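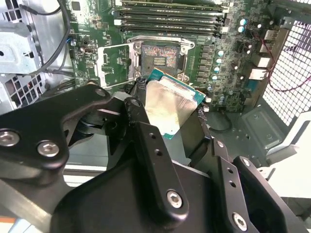 A processor at its open socket, old thermal paste still on the lid.

Tefera Bench Notes: CPU Removal and Cleaning

README, last edited 23 Nov 2021

What you have downloaded is a folder of notes and photographs about taking processors out of old desktop workstations, cleaning them, and putting them back in. It has no software in it. If you came looking for the Tefera inventory scripts, those live in a separate folder with a better README, written by Ebise Abera, who has patience.

The notes come from the Gornik Street workshop, where we take in retired office machines, sort out which ones still have a future, and send those on to people who want a computer and don't mind that it weighs as much as a dog. Most of the writing is by Rosalie Brunner. Corrections in the margins are by Shewit Abera, and where the two disagree I have left both in, since they were both right at different times.

Contents

notes/ has the write-ups, one text file per machine. File names follow the shelf label.
photos/ has the pictures, named to match.
paste/ is our log of thermal paste, old and new: what we found, how hard it was to shift, what went on afterward.
graveyard/ is for boards we ruined ourselves. Please read this one first.

What a write-up looks like

Each file starts with the shelf label and the state of the machine on arrival. Then the condition of the paste, the condition of the socket, what was done, and who did it. Initials are fine. "Me" is not fine, and there are 8 files signed that way. If you are Me, get in touch.

Paste condition is recorded in one of these words:

smeared: a thin, blotchy film over the lid, usually what's left after the cooler comes away
crusted: dry, chalky, comes off in flakes
cement: the cooler and the processor have become a single object
none: somebody forgot, and the machine ran like that anyway, out of spite
other: explain yourself in the free text

"Smeared" is by far the most common and the least interesting. A lint-free cloth and isopropyl alcohol will deal with it. Shewit adds that a coffee filter works as well as the cloth and costs less, and Rosalie adds that the coffee filters were for coffee.

Sockets

This is where the graveyard gets its residents. On the boards we see most, the contacts are in the socket and the processor has flat pads, so the delicate half is the half you can't hold up to the light. Swing the load plate all the way open before the processor goes anywhere near it. Straight down in, straight up out. No sliding, no nudging, no "it'll find its own way." It will find its own way across a row of contacts.

Stains in a socket get their own line in the write-up. Put down the color and where it sits, and stop there. We used to have a field called "cause of stain," and it filled up with fiction: coffee, rust, flux, one entry that simply said "Pranon." (Pranon was the office that sent us the machine. They may well have done it, but it isn't a cause.) The field was dropped in June and the old answers are kept in notes/old_fields.txt for anybody who enjoys that sort of thing.

Do not wipe a socket. Cloth catches on contacts. If something in there worries you, photograph it, write it down, and leave the machine on the left-hand shelf for Ditte Hauksdóttir, who has the microscope and the steady hands. Her notes are short. "Fine" means fine. "Hm" means order another board.

Memory

Leave the modules in unless you need the room. Every time they come out, somebody puts one back a slot over from where it started, and then we all spend an afternoon blaming the processor. If you do pull them, write down which slots were filled before you touch a latch. After is too late, though plenty of our files were done that way and you can tell by the question marks.

Capacitors

Look at the tops. Flat is good, domed is bad, and anything leaking goes straight into the notes with a close-up. We don't replace them in this workshop. Uliana Tymoshchuk does them at home, on her own kitchen table, and is paid in cake. Please don't bring her more than 2 boards at a time. The cake supply is finite.

Things the notes are good for

Learning what ordinary old paste looks like before you panic about yours.
Checking whether a board of the same age had the same trouble.
Settling arguments about whose turn it was to buy alcohol wipes. This was never the plan, but the initials make it possible.

Things they are bad for

Anything involving laptops. We have 75 write-ups and every one is a full-size desktop.
Judging how much paste to apply. We have never agreed on this. There is a file called notes/how_much_paste.txt, it is over 3000 words long, and it ends mid-quarrel with both parties going to lunch.
Comparing paste brands. Half of ours came in unlabeled syringes from the Wakmont clearance, and the log calls them "Wakmont gray" and "Wakmont other gray."
Temperatures. We wrote them down for a while, with the side panel on or off according to mood. I wouldn't use them.

Known problems

Some photo names don't match their notes. Where the shelf label had fallen off, people guessed.
"Left" and "right" in the older write-ups depend on which side of the bench the writer was standing. The newer ones go by the case lying on its side with the rear ports toward you. I have not gone back and fixed the older ones and I'm not going to.
The word "clean" means two different things. Rosalie uses it for a lid you could shave in. Shewit uses it for a lid with no loose bits.

Adding your own

Copy notes/blank.txt, fill it in, sign it. Take the pictures before you start wiping, with the lid of the processor facing up, so the paste can be seen. A photo of a shiny processor tells us you own a cloth.

Reuse

Copy, print, and pass along anything in the folder. A mention of the Tefera notes would be nice. If you find a mistake, tell Shewit, who will be delighted. If you find a mistake in the graveyard, leave it; the dead have been through enough.

Questions go in the red notebook by the workshop door, or on the back of whatever envelope you find there when the notebook has wandered off again.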